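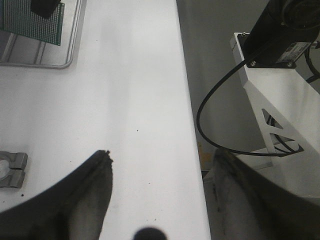

Bench Practice for Electronic Assembly
Handout 4: Board Storage, Racking and Bench Layout
Instructor: Noreen Ó Riain
Lab supervisor: Finbarr Ó Néill
Issued 1/30/26. Replaces the June version, which should be discarded.

4.1 Scope

This handout covers how bare and part-populated prototype boards are kept between lab sessions, how they move from the store to the bench, and how they are set in a slotted rack. Soldering is covered in Handout 5. Static control is covered in Handout 2 and is assumed from here on.

4.2 Terms

Perfboard: a rigid sheet drilled with a regular grid of holes. Most boards used on this course have a copper pad around each hole. The usual spacing is 0.1 inch (2.54 mm).

Rack: an open tray with facing slots that hold boards on edge. The slot pitch is the distance from the center of one slot to the center of the next.

Tray: a shallow open holder for one job in progress. A tray is not a storage location.

Crate: a rigid stacking container for bulk items. Crates stay behind the back rail of the bench.

4.3 Board condition on receipt

Hold the board by two opposite edges. Check for the following before it goes to a rack or a tray.

Lifted or missing pads. Up to two missing pads are accepted if they are outside the working area marked on the job card.
Bow. Lay the board on a flat surface and press one corner. A board that rocks is set aside for Gobnait Buckley to measure.
Burrs along the cut edge. These catch in the slots and must be taken off with a fine file, away from the bench.
Finger marks on copper. Wipe with isopropyl alcohol and let the board dry fully.

Stock for the term is 468 boards. Of the first 100 inspected, 94 were accepted without rework. The other six had edge burrs and were returned to stock after filing.

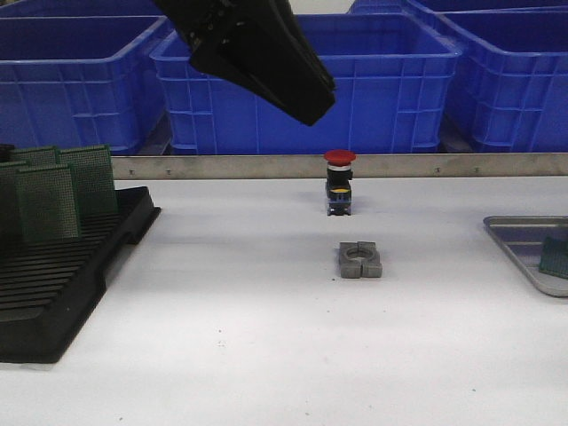

BENCH LAYOUT

4.4 Zones

The bench is divided front to back into two zones. The back rail is the boundary for crates, and nothing is stored on top of it. The white work surface in front of the rail is for the rack, the current tray and the parts listed on the job card.

Crates must sit level on their own support. Do not pull a crate forward over the rail to see into it. If two crates are being used for the same job, label both with the job number on the side facing the bench.

Ventilated crates are specified for this lab. They are not suitable for loose hardware, as small screws and washers pass through the openings. Bag the hardware first and write the thread size on the bag.

4.5 Loose metal parts

Brackets, clamps and other machined pieces are kept apart from boards at all times. A bracket laid on a board can scratch the mask or bridge pads, and the damage is hard to find later. Place metal parts directly on the work surface or in a parts dish. Do not put them in a wire tray that already holds a board.

Sweep the surface with a soft brush before each job. Solder beads and wire clippings are the usual contamination. Collect them in the metal waste tin.

4.6 Selecting a rack

Two racks were compared last year by Ciarán Ó Conaill, the Climside and the Skanier. Both take the standard course board. The Climside has the closer pitch and is used for bare boards. The Skanier is used when components have been fitted on one side and more clearance is needed.

For a populated board, measure the tallest component from the board surface and add the lead length on the solder side. The sum, plus board thickness and 2 mm of clearance, must be less than the distance to the next occupied slot. If it is not, leave a slot empty.

Worked case: tallest component 11 mm, leads 2 mm, board 1.6 mm, clearance 2 mm. Required spacing is 16.6 mm. With a 10 mm pitch, one slot is left empty, giving 20 mm.

4.7 Loading

Set the rack on the flat part of the work surface with its long side walls running front to back. Load from the far end toward the near end. Lower each board straight down until its bottom edge meets the floor of the rack. A board that stops early is usually in mismatched slots, one off from side to side. Lift it out and start again. Do not press.

Keep all boards facing the same way, component side toward the far end. Where boards are set in two columns, finish the left column first and record the columns separately on the job card.

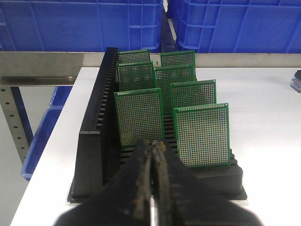

4.8 Unloading and records

Unload in the reverse order, near end first. Lift vertically with a grip on both side edges. Tilting the board before it clears the slots wears the ridges and can chip the corner of the board.

Enter the board number, slot number and time out on the job card. Cards go to Kathleen Tully at the end of the session.

4.9 Exercises

1. A board 1.6 mm thick carries a relay 15 mm high, with leads of 3 mm. Find the number of empty slots needed at 10 mm pitch.
2. Repeat for a pitch of 8 mm.
3. State two faults that would prevent a bare board from seating fully.

Reading: Plarnen bench manual, page 69. Bring a completed job card to the next lab.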